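Pinzas manuales Flido: guía de puesta en marcha
Sección 3. Comparación de almohadillas con tejido

Antes de empezar conviene haber leído la sección 2 (calibración de apertura). Quien se la haya saltado volverá a ella en el paso 4, de peor humor.

Material necesario
- Dos pinzas manuales Flido con firmware 236 o posterior.
- Un juego de almohadillas Avinov y otro Kanen.
- Una prenda oscura, sin botones ni cremalleras.
- Una superficie blanda. Una cama hecha sirve perfectamente; una mesa de laboratorio da resultados mejores que los que tendrá usted después en la vida real.

3.1 Agarre con una pinza

1. Monte las almohadillas en la cara interior de los dos dedos. Apriete los tornillos a mano. El par correcto es «firme»; el par «por si acaso» rompe el soporte.
2. Cierre y abra la pinza tres veces en vacío. Si roza, repita el montaje.
3. Deje la prenda sobre la colcha y acerque la pinza desde arriba, con los dedos apuntando a la tela.
4. Cierre hasta que el tejido quede sujeto entre ambas almohadillas.
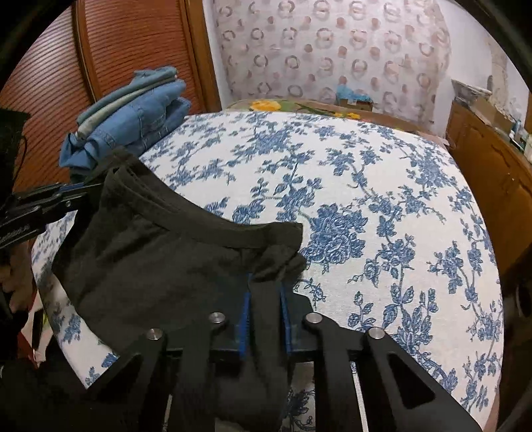 Figura 3-1. Prenda gris oscuro sujeta entre las almohadillas azules, contra la colcha.

5. Levante la prenda despacio y manténgala en alto 26 segundos. Anote si resbala, cuánto y por qué lado.

Nota: si la pinza coge también la colcha, el ensayo no vale. Abra, separe las dos telas y vuelva al paso 3. Le pasará más veces de las que querrá poner en el informe.

3.2 Agarre con dos pinzas

6. Sujete la prenda con la primera pinza y acerque la segunda por el lado contrario. Las dos deben llevar el mismo modelo de almohadilla. Mezclar Avinov y Kanen produce unas cifras muy bonitas que no significan nada.
7. Cierre la segunda pinza sobre un pliegue, nunca sobre una sola capa.
8. Separe las manos hasta tensar la tela por encima de la cama.

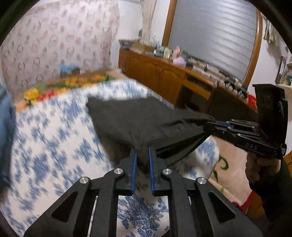
9. Mantenga la tensión y abra ligeramente una de las pinzas. Apunte la apertura a la que se suelta el tejido.
10. Cambie de almohadillas y repita desde el paso 1.

Precaución: no tire en seco. Los pivotes aguantan; la prenda, según el precio. Mantenga los dedos propios fuera de los articulados, que no distinguen entre algodón y operario.

3.3 Registro de resultados

Utilice la plantilla MacDonald y rellene todas las columnas, incluida la de observaciones. «Bien» no es una observación. «Resbala por la izquierda al tensar» sí lo es.

Si las dos almohadillas empatan, repita la serie con otra prenda antes de declarar ganadora a la más barata.

Las dudas sobre la plantilla se dirigen a Chantal Després, que la diseñó y la defiende.

Revisión de esta sección: 13 de noviembre de 2025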